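Visit report: Trureo panel and joinery plant, open day 16/06/2022

Trureo supplies cabinet carcasses, interior doors and built-in storage to remodeling contractors. The plant opened its production hall to trade customers for one day, with groups leaving the front desk at set times. This report covers the parts of the tour that bear on residential renovation work: lead times, panel sizing, edge quality and site delivery.

Board intake and cutting

Raw board arrives through the north doors and is held for 4 days before cutting so that its moisture content can settle. The store is kept at a constant humidity, and readings are posted at the end of each rack. Cutting is done on two beam saws fed from an automatic store. The nesting software, Rukutar, groups parts from several orders onto one sheet and prints a label for each part as it leaves the saw.

For contractors, the practical effect is on small orders. A single replacement door or one run of closet shelves used to wait until a full sheet could be filled with the same finish. The plant now accepts orders of any size in the stock finishes. Special finishes are still cut in batches, and the lead time for those was given as 5 weeks.

Edging and drilling

The edge banding line runs two adhesive systems. Standard interior parts get hot-melt. Kitchen and bathroom parts get polyurethane, which costs more and holds up better near sinks and dishwashers. Sample corners of both were laid out for handling. The polyurethane joint line was visibly thinner on the white samples. On the wood-grain samples the difference was hard to see.

Hole patterns follow a 32 mm system unless the drawing says otherwise. Contractors matching older cabinets should send a drilled sample – drawings of existing carcasses are often off by a few millimeters.
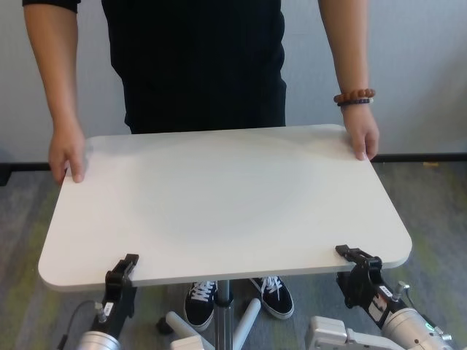 White table top held at the front edge by two grippers and at the back corners by hand.

Assembly and packing

Carcasses can be ordered flat or assembled. Assembled units pass through a case clamp and are checked for square by measuring both diagonals. Flat units are packed with hardware in a separate carton, marked with the room name if the contractor supplies one. Room marking is free of charge and has to be requested at the time of order.

The Vídalín range of sliding door fronts was on display near the packing area. It was introduced in April and is aimed at apartment renovations where a hinged door will not clear the bed or hallway. The top track carries doors of up to 400 lb and needs solid backing along its full length. The installation sheet does not state the fastener spacing clearly, and the plant has agreed to revise it.

Delivery

Dater handles local deliveries from the plant. The truck has a tail lift, and the standard service ends at the curb. Carrying to an upper floor is quoted separately and depends on stair width, so measurements should be sent with the order. Damage has to be reported within two working days, with the part label number.

Open points

A price list for polyurethane edging on curved parts was not available. Trureo will send it to registered visitors along with the updated track sheet.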